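Open day at the Lildale workshop

What a turnout! Our robotics open day filled the Lildale workshop on Saturday, December 10, 2022, and a good many of you stayed well past closing to keep asking questions. Bart Van Hecke ran the gripper table and hardly got a chance to sit down (sorry about the cold tea, Bart). He started everyone off with the fingers wide open over the bare timber, so you could get a proper look at the pads and where the arm joins on before having a go.

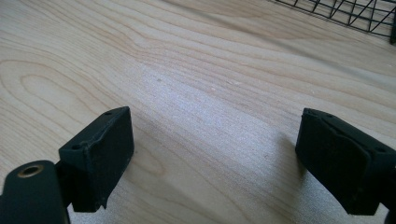 Trying the hand-held gripper

This was my favourite part of the day. You hold the tool yourself and a small camera on it sees what the fingers see, and the idea is that a robot can later learn from how people pick things up. Bart's group has collected 3,830 recordings that way since October, 549 of them from the Issahaku family, who came back for the open day and showed the newcomers how it's done!

I'm hopeless at it, for the record. The trick is to come in low and slow and let the pads do the work, and my nephew had that sorted well before I did. He wants to know when he can go again.
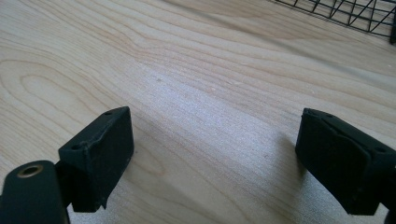 Fingers open, nothing in the grip, at Bart's table.

If you missed out, Junach is hosting the next one and the gripper table is going along. Put your name on the sheet by the door.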